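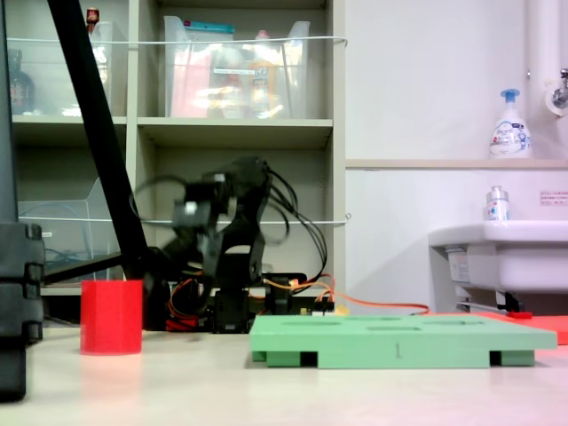 Varngate Workroom: progress report to the Tratus Fund
23 Nov 2023

Thank you again for the grant of £4,000 towards putting the workroom in order. We promised you a proper account once the shelving had been up for a while, and I am sorry it has taken until now to sit down and write it (the end of the summer ran away with us rather). I shall try to keep to the headings on your form, though I know from last year that I wander.

What we have done so far

When we applied, nearly everything we owned lived in cardboard boxes along the skirting board, and getting started on any session meant emptying half of them on to the floor. The open shelving went up in August. We had asked for doors in the original application, you may remember, and then changed our minds when we saw how much of the room the doors would swallow each time they opened. Your office was very kind about the change and I am glad we asked first.

The things themselves have gone into clear plastic bins, which has been the single biggest improvement. You can stand by the table and look across and find the packet you are after, and the blue cable now has a place of its own low down on the left where it used to turn up all over the room. We ran white cord across the front of the shelves as well. That was a late idea and a cheap one, and it was fitted in an afternoon with a good deal of tea.

Spending to date comes to £2,000, all of it on the shelving, the bins and the delivery. The shelving came from Tsuji, and the bins were ordered from Zetasus in two lots, the second after we found that the first had lids we didn't want and nowhere to keep them. They took the lids back, I am pleased to say.

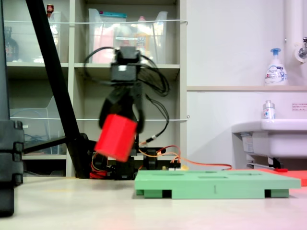 Photo: Varngate Workroom

The table and what is on it

The second part of the grant was for table materials, and we have made a modest start. The green board with the recesses in its top has come in for a lot of use already, along with the red block and the flat orange-red mat that sits by it. It is a simple set and there is a great deal of picking up and putting down to be had from it! We had wondered whether a raised board would be a nuisance on a working table, but it gives everyone a clear spot to aim for, and it wipes down easily at the end of the day.

I should mention that the table is still rather crowded at the back, where the wiring runs across. A cable tidy is on the list for the next stage and has been priced, and I will send the quotation separately so that it doesn't get lost in all this.
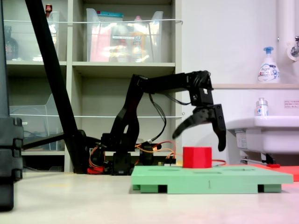 One reply to our autumn letter said that the bins were a great success but that it was still hard to know where each one went back, and could we please have labels on the shelves before we bought anything else. I think that is quite right. We have held off because the contents kept shifting about in the first weeks, but they have settled now and the labels will be next.

Who is using the room

We have 64 people on the members' list at present. I would rather give you attendance figures after a full winter, when the signing-in book has been kept properly from start to finish.

What comes next

Over the coming 3 months we plan to do the shelf labels, then the cable tidy, and then choose the remaining table materials, with another board like the green one at the top of the list. The rest of the grant is set aside for these and for a better lamp over the table. Receipts for everything bought so far are in the envelope with the signed form. If anyone from Tratus would like to come and see the room, please do let us know and we will put the kettle on.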